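HOSPITALITY OPERATIONS II
Unit 6: Short-Term Rental Listings and the Reservation Cycle
Course handout, revised June 11, 2025

Purpose of this unit

Unit 5 dealt with hotels, where one operator controls the rooms, the rates and the front desk. Unit 6 turns to self-catering rentals, in which the property, the listing and the guest's payment are often handled by three separate parties. Students should be able to read a listing critically, calculate the full price of a stay, and explain how a cancellation policy divides risk between owner and guest.

Read the Skarnham case (section 4) before the seminar. The written exercise is due at the start of the following session.

1. Terms used in this unit

Self-catering unit: any furnished accommodation let for short stays with cooking facilities and without daily meal service.

Base rate: the nightly or weekly price before fees, taxes and deposits.

Changeover: the period between one guest's departure and the next guest's arrival, during which the unit is cleaned, inspected and restocked.

Minimum stay: the shortest booking an owner will accept. It may vary by season within a single listing.

Security deposit: a sum held against damage and returned after inspection. A deposit is not income and must not be recorded as such until a claim has been settled.

Channel: any website, agency or office through which a unit may be booked. A unit offered on several channels needs one master calendar.

2. What a listing must tell the guest

A listing is both an advertisement and a statement on which the guest relies. Errors in it are the most common source of disputes in the first hour of a stay. At a minimum, the text should give the sleeping arrangements room by room, the number of bathrooms, the type of heating, the parking provision, and the number of steps between the street and the front door. "Sleeps six" is not sufficient if two of the six will be on a sofa bed in the living room.

Location should be given as walking or driving time to a named point. Phrases such as "close to the beach" should be avoided. House rules on pets, smoking and noise belong in the listing itself. A guest who first meets a rule on a sheet pinned inside the kitchen door has a fair complaint.

Photographs should show every room that is let and should be replaced when furnishings change. Winter bookings are frequently made from summer photographs; where the garden or terrace is closed in winter, the text must say so.

3. Pricing a stay

The price a guest compares is seldom the price the guest pays. For each quotation, work in the following order: base rate, seasonal adjustment, length-of-stay discount, cleaning fee, channel fee, local tax. The security deposit is shown separately below the total.

Worked example. The Karport cottage is let by the week. The base rate for the first week is $700, and the base rate for the second week is also $700. The owner offers no discount for longer stays. A single cleaning fee and the channel fee together come to $185. The total for a two-week stay is therefore $1585 before local tax.

Note that the cleaning fee is charged once per booking, whatever its length. A guest staying two weeks bears half the weekly cleaning cost of a guest staying one. Owners who wish to encourage longer stays often overlook this point when they write their listings, although it costs them nothing to mention it.

4. Case: the Skarnham office

Skarnham is a coastal town with a short summer season and a second, smaller peak in December. Its local letting office manages three properties of different kinds:

Karport, a detached cottage with off-street parking, let by the week.
Başaran, an upper-floor apartment near the harbor, let by the night with a minimum stay of two nights.
Skullar, a large house divided into two units, which may be booked separately or together.

Until last year the office kept a paper diary for telephone bookings and relied on the websites to manage their own calendars. In December the house at Skullar was booked as a whole by telephone, while one of its two units had already been taken online. The office moved the online guest to Başaran, refunded the difference in rate and paid for a taxi. The guest accepted the move but noted in a review that the apartment had no ground-floor bedroom, which had been the reason for choosing Skullar.

Consider the following points in preparation for the seminar. The office treated the problem as one of price, and the refund was correct to the cent. The guest's loss lay elsewhere. Consider also that a divided property creates three bookable products (each unit, and the whole) which draw on the same rooms. Any sale of one must close at least one other on every channel.

5. Furnishing and inventory

Owners let furniture along with the building, and its condition is checked at each changeover. Tables and worktops deserve particular attention, as they are used for meals, work and children's activities in the course of one stay. Rounded corners are preferred in units advertised to families. The inventory should record material, finish and existing marks for each item, so that a claim against a deposit can be supported.

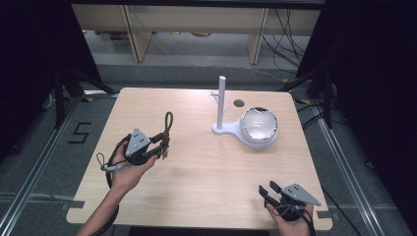

Figure 1. Light wooden tabletop with a pale finish and rounded corners.

An inventory entry should be brief and specific. "Table, good condition" is of no use in a dispute. "Dining table, light wood, one scratch near left corner" can be checked by any member of staff.

6. Cancellation

Three forms of policy are in general use. Under a flexible policy the guest may cancel shortly before arrival at no cost. Under a moderate policy a full refund is available up to a stated deadline, after which part of the price is kept. Under a strict policy the owner keeps most of the price from an early date. For this course, assume a moderate policy with a deadline of 15 days before arrival unless an exercise states otherwise.

The cleaning fee is refunded in full whenever the guest does not arrive. Local tax is refunded on any night not stayed.

Written exercise

Draft a listing for one of the two units at Skullar. State any assumptions on a separate page. Attach a procedure, no longer than one page, by which the Skarnham office could prevent a repeat of the December booking. Indicate which channel is updated first and who is responsible for confirming the change.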